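Velcombe Roasted Chickpeas - Product FAQ

What is in the Sea Salt variety?
Chickpeas, sunflower oil, sea salt, rice flour. The Smoked Paprika variety adds paprika, onion powder and natural smoke flavor.

Which allergens are handled at the Munro plant?
Sesame and soy. Both are run on a separate line from the chickpeas. Peanuts are not brought into the building.

How long does a bag keep?
Unopened, until the date printed on the back seal. Once opened, 7 days in a closed container.
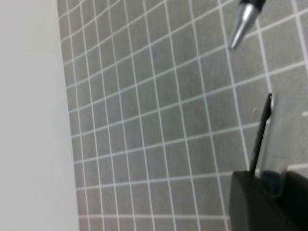

How should cases be stored?
Cases hold their quality best in a dry room out of direct sun. Stack no more than three high. On a hard tiled floor, such as gray tile with white grout lines, put a pallet or rack under the bottom case - cardboard draws moisture from mopped grout. Leave a gap between the stack and any wall.

Do you sell in bulk?
Yes. Bulk orders start at 2,000 bags and ship from our distributor, Drusteck. Allow seven working days for mixed varieties.

Is the Badia line the same recipe?
No. Badia chickpeas are fried in canola oil and carry their own ingredient list.

Where is the lot code?
On the back seal, under the date. Have it ready when reporting a problem with a bag.

Contact Velcombe Customer Care | © Velcombe Foods | Updated 05/05/2023 | Back to top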